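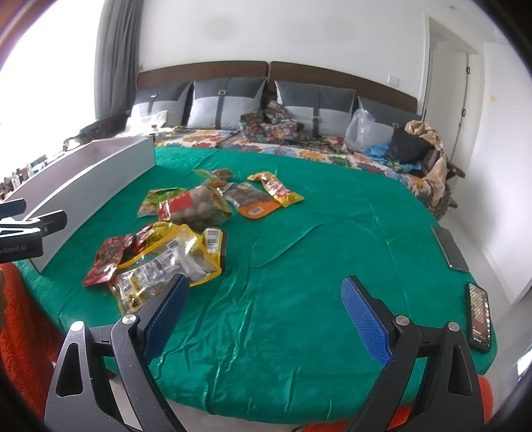 Figure 1. Pinces à main et paquets d'aliments sur la nappe verte, tâche de rangement.

Évaluation du service de location Meltetti pour l'enregistrement de gestes de préhension
Rapport de projet, version remise le 4 février 2024
Auteur : Touran Tehrani
Encadrement : Mme Lưu

1. Objet du projet

Le présent rapport concerne le service Meltetti, qui loue une paire de pinces à main avec caméra et qui traite ensuite les enregistrements du client. Le service est distribué par la société Fletard. La question posée par Mme Lưu était simple : est-ce qu'un étudiant seul, sans bras robotisé, peut obtenir avec cette offre des démonstrations utilisables pour entraîner une politique de rangement ?

J'ai comparé, quand cela était possible, avec l'offre Garkon, que notre département a utilisée l'année précédente. Je n'ai pas pu refaire les mêmes essais avec Garkon, donc la comparaison se limite à la documentation, au prix et aux comptes rendus de l'époque.

2. Contenu de l'offre

La location coûte 289 euros par mois. Elle comprend les deux pinces, les câbles de charge, un accès à la plateforme de dépôt et le traitement de 2 000 séquences. Les séquences supplémentaires sont facturées par lot. Les téléphones ne sont pas compris dans le prix. Garkon propose un tarif mensuel plus bas, mais le traitement y est une option payante, et il faut signer pour cinq mois au minimum.

La mise en route m'a pris une matinée. Le guide existe en anglais et en français, mais la version française est incomplète : le chapitre sur l'étalonnage renvoie à des pages qui n'existent pas. J'ai écrit au support de Fletard et j'ai reçu le chapitre complet le lendemain.

3. Tâche choisie

J'ai choisi de ranger des paquets d'aliments dans une longue boîte ouverte. Les emballages souples sont difficiles pour une pince à deux mâchoires, et c'est pour cette raison que Mme Lưu a préféré cette tâche à celle des cubes. Sur la figure 1, on voit que les paquets forment deux groupes peu serrés et que leurs tailles sont différentes. Le plus grand est une pochette transparente à bordure jaune, qui recouvre en partie un paquet rouge et jaune. Ce type de recouvrement est volontaire : je voulais que la personne qui tient les pinces doive choisir un ordre.

La nappe verte donne un bon contraste avec la boîte blanche. Par contre, le tissu brille et fait de longs plis, ce que je n'avais pas prévu dans le protocole.

4. Déroulement et résultats

Les enregistrements ont été faits en décembre. J'ai déposé près de 2 000 séquences sur la plateforme. La plupart ont été acceptées au premier dépôt. Les refus ont eu deux causes principales :

- perte de suivi de la position quand les deux pinces se croisent trop près de la caméra ;
- reflets forts sur les emballages transparents, surtout quand la fenêtre est dans le champ.

Les coussinets bleus texturés à l'intérieur des mâchoires tiennent bien les sachets peu remplis. Pour les paquets plats, il faut d'abord pincer un coin, et ce geste demande un peu d'entraînement. Après une heure de travail j'avais mal au poignet, et j'ai réduit la durée des sessions.

Le délai de traitement annoncé par Meltetti a été respecté, sauf pour un lot. Les fichiers rendus s'ouvrent sans conversion dans nos outils, alors qu'avec Garkon le groupe précédent avait dû écrire un script.

5. Avis et limites

Pour un projet d'un semestre, je recommande l'offre Meltetti, à condition que la traduction du guide soit corrigée et que l'on prévoie un rideau fermé ou une lumière plus douce. Je ne peux pas conclure sur la qualité de la politique apprise : l'entraînement est encore en cours au laboratoire et ses résultats seront donnés dans l'annexe B. Tous les essais ont été faits par une seule personne, droitière, avec une seule table. Un essai avec une nappe mate reste à faire avant la restitution du matériel.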